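Why Our Dorm Lost the War Against Standby Power

4 min read

Our group set out to learn how much electricity Brastmont Hall uses while everyone in it is asleep. We borrowed a Jakab plug meter from the physics department, which lent it to us on the condition that we stop asking about the nicer one.

We measured 12 rooms over two weeks in December, which in hindsight is when half the building goes home and the other half runs a space heater against the rules. The heaters made a mess of our first chart. We left them out of the second chart and were thanked warmly by their owners.

The worst offender was the game console, which draws power all night so that it can be ready for a person who has a chemistry final. Second was the Grosamau mini fridge, but a fridge is supposed to be on, and we spent most of one meeting arguing over whether it belonged in the study at all. It stayed in, by one vote.

Chargers were a letdown. We had planned a whole section on them, with a poster, and with no phone attached the meter read zero on nearly every one. The poster had already been printed.

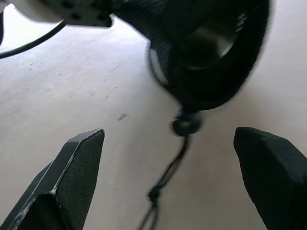 Fig. 2. A dangling cord over a light gray tabletop.

For next year we suggest a longer test, a meter that reads small loads, and switched power strips in each room. The housing office has our report and says it is reading it.

2 comments | 50 shares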